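Chapter 4
Small things on a table: plates, trays and where items end up

Most homes have one spot where small things collect. It may be a hall shelf, a windowsill or the end of the kitchen table. In this chapter we look at the plainest way of keeping such a spot in order, a single dish on a clear surface. A charger block on a teal plate is easy to find again.
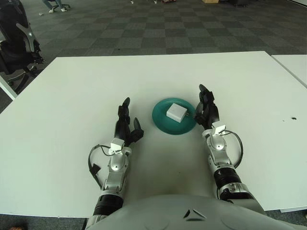 Readers of the first edition did not all agree. Olatunji wrote that a plate simply moves the clutter up by a centimetre, and that a drawer does the job better. We come back to drawers in Chapter 5.

The Billari household survey asked 203 people where they kept their chargers. Of these, 114 named an open surface and 39 named a dish or tray. The rest gave no fixed place. Colour matters more than size here - a white object is hard to spot on a white table, and a darker plate gives it an edge. 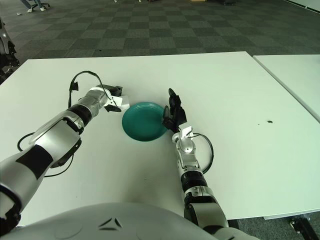
Figure 4.2 Teal plate with a raised rim on a white tabletop.

A rim helps too. It need only be slight, as small round items such as coins and batteries roll very little once they meet it. The plate should lie flat, with clear space on all sides so that it can be lifted with both hands.
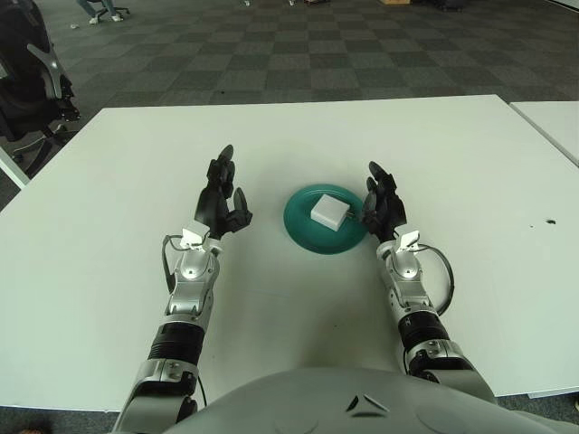 4.1 Choosing what stays on the plate

Begin with the things used every day. Almost 60 minutes is enough to sort a crowded table, including the time taken to find homes for what is left over.
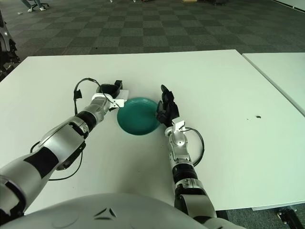

Once the sorting is done, wipe the plate and put back only what was chosen. Anything that has not been picked up by the end of the week goes to the drawer.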